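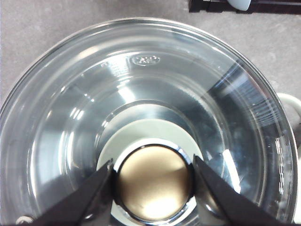 August, bench 2, just after lunch

Back on the Gallitard kitchen set. We owe them 3,000 usable episodes and the counter in Vurby says 2,496 this morning, so the end is in sight, though they're nearly all the easy ones (plates, plates, more plates). What's left is mostly lids and vegetables, the stuff I kept putting off!

I did 35 before lunch, all gripping by the round bit in the middle of clear glass. My own fault that it was slow. I started with the fingers too wide and kept coming down off centre, so one tip touched well ahead of the other and everything slid sideways before the grip was any good. By the end I was closing to a bit wider than the part while still high up, then dropping straight down, then closing the last bit. Much nicer to drive. I've kept the clumsy ones in but tagged them "recovered" where I got it back without letting go. Please don't delete those, I think they're worth more to us than the tidy ones.
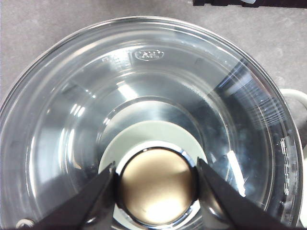 The other thing is glare. The wrist view of anything glass under our ceiling lights is all rings and white streaks, and they move as the arm moves. I did ask myself whether to switch off the lights over the bench. Decided no. The Declercq kitchen has lights just as bright, and a model that's only ever seen glass in nice soft light is going to fall over on day one. What I will do is vary it a bit, so the next batch is with the blind up and the one after with it down. I've added a blind field to the Vurby form, please fill it in, it defaults to blank and blank is no use to anyone.

Then the pot task. The prompt reads "take the lid off, put the potato on the green plate". One arm for the lid, the other for the potato. I had a long think about where the lid should go afterwards and I've settled on flat on the bench, wherever there's room. Not the rack, it's too fiddly and it'll eat the afternoon. 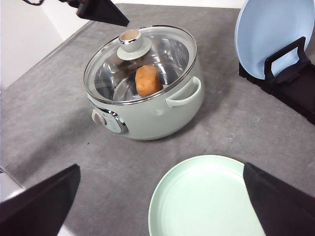 Pot task, lid on, potato inside, green plate at the front.

Shift the pot a little between episodes and turn it so the handle isn't always pointing the same way. I caught myself putting it back in exactly the same spot ten times running, so those ten are marked as one group and we can thin them out later.

Still to sort:
Hutell tips on the left arm, spare pair is in the drawer, swap before the next long session
Ask Gallitard if a dropped potato counts as a fail or a retry
Re-export yesterday's batch, the wrist video starts late on a few of them

Carrying on with the pot until five.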